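Courses > Automation Basics > Handouts > Week 6: Budgeting for a gripper cell

Print this page | E-mail this page

Notes – R. Gagnon, March 2020

Start with the task, then the price. Arm quote from Dutine is only part of it. Add mount, wrist camera, spare fingers, bench, freight. Tokinville lab forgot freight and had to rebudget in September.
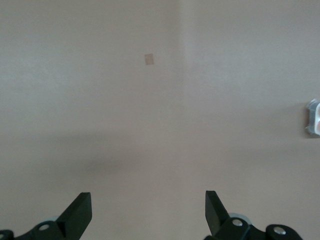

Spare parts get their own line. Fingers wear, bolts work loose, so list fasteners by size and price them seperately. On a two-finger unit look at the joints – silver bolt heads set in black linkage, each one something to stock. Fingertip sets $32, order two. Plain matte bench top is fine, don't pay for coated.
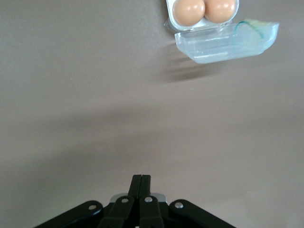
Consumables next. $200 a term for test objects, more if they break. Soft tips extra, get a quote befor you commit. Training: 30 hours of tech time, costed at full rate. Total for add-ons at Pirncombe came to $1,042, not counting the arm.

Draft budgets to Nga Phùng. One page.

Comments (2)

Lợi Ninh: Is freight before or after tax?

Valquíria Teixeira: After, in our template. Check the Dvořáček quote too – colour of the cover sheet doesn't matter.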